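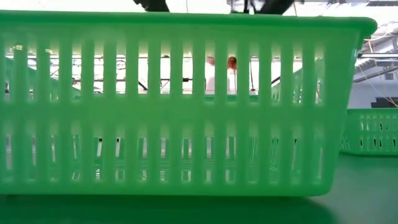
Green basket on the bench, two-arm station, December.

Skonda two-arm kit: progress report for December
Prepared by Olumide Iyamu for the Adeyemi fund

Work this month was on the basket task, the second of the 4 tasks in the grant plan. The Skonda kit was set up on the green-topped bench at our Taltesance site and ran on every working day of the month.

Runs logged: 1,841
Runs stopped by the operator: 27
Unplanned restarts of the controller: 13

Most of the stopped runs came from the slotted side wall. The bars are narrow and evenly spaced, and the grasp software that ships with the kit often picked a slot when we wanted the rim. Gatent, the supplier, sent a settings file that limits grasps to the rim. We have been using it for about two weeks and stops are down, but I would like another month of runs before calling it fixed.

The translucent wall is still a problem for the fixed camera. Things behind the basket show through the slots, and the software sometimes takes them for contents. Gatent has asked for sample recordings and we have sent them.

Setup time matches what the supplier quoted. The manual is thin on calibrating both arms together, and we had to call support twice. Both calls were answered the same day.

Spending is within budget. The spare gripper pads were ordered late and will be charged to next month.

Next: repeat the basket task with the new settings, then start on the third task.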